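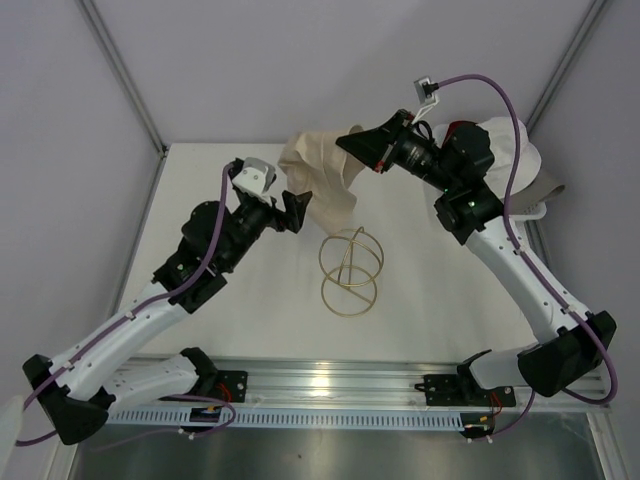 Início | Loja | Cestos e aramados | Forros | Perguntas frequentes | Contato

Perguntas frequentes: cestos de arame e forros de pano

Atualizado em junho de 2024

O forro vem junto com o cesto?

Não. A estrutura de arame e o forro são vendidos separadamente, porque muitos clientes já têm um pano em casa que serve. Na linha Edet existe um conjunto com as duas peças, indicado na página do produto.

Que tecido funciona melhor como forro?

Algodão cru ou linho lavado, de gramatura média. Tecido muito fino deixa aparecer o desenho do arame e escorrega para dentro. Tecido grosso demais, como lona, faz volume na borda e não assenta no fundo. O bege da linha Rustach é algodão sem tingimento e pode variar um pouco de um lote para outro.

Como coloco o pano sem que fique torto?

Apoie o cesto numa mesa lisa. Segure o pano pela parte do meio, deixe as pontas caírem e vá baixando até o centro encostar no fundo. Depois abra as dobras com a mão, de dentro para fora, e passe a sobra por cima do aro superior. Começar pela borda quase sempre deixa um lado mais comprido que o outro.

Preciso passar o forro a ferro?

Para uso diário, não. As dobras somem em parte com o peso do que vai dentro. Para mesa posta, passe com o tecido ainda úmido e coloque logo em seguida.

Que tamanho de pano devo cortar?

Some o diâmetro do fundo, duas vezes a altura e a sobra que quer deixar em cada lado. Um cesto com 22 cm de diâmetro e 12 cm de altura, com 6 cm de sobra por lado, pede um quadrado de 58 cm. Se for fazer bainha, acrescente a medida dela.

O arame dourado descasca?

O acabamento é pintura eletrostática e resiste bem ao uso dentro de casa. O que estraga é esponja de aço, cloro e sereno. Limpe com pano macio e detergente neutro e seque os encontros entre as barras, onde a água costuma parar.

Posso usar o cesto sem forro?

Pode, para frutas grandes, novelos ou guardanapos enrolados. Para pão e itens pequenos o forro é necessário – o arame é aberto e as migalhas caem na mesa.

O cesto risca o tampo?

Em superfícies claras ou laqueadas, recomendamos colar pontos de feltro sob o aro de baixo. Eles não acompanham o produto. Levante o cesto para mudar de lugar, em vez de arrastar.

Meu cesto chegou com o aro amassado. E agora?

Não tente desentortar com alicate, que marca a pintura. Envie uma foto e o número do pedido para o atendimento. Trocas por defeito ou transporte são feitas sem custo de frete.

Como lavo o forro?

Água fria, ciclo delicado, secagem à sombra. O algodão cru encolhe na primeira lavagem, e por isso aconselhamos lavar o tecido antes de cortar. Os forros prontos da Rustach já vêm pré-lavados.

Comentários (3)

Abena Kwofie
Cortei o meu antes de lavar e ficou curto de um lado. Virou pano de prato. O segundo deu certo.

Siyabonga Coetzee
Vocês têm forro redondo? O quadrado deixa quatro pontas penduradas e eu prefiro sem.

Atendimento Lustunetti
Olá, Siyabonga. O modelo redondo volta ao estoque em novembro. Até lá, dá para dobrar as pontas para dentro, entre o pano e o arame.

Lustunetti Casa – Fale conosco pelo formulário de contato – © Lustunetti. Todos os direitos reservados. – Voltar ao topo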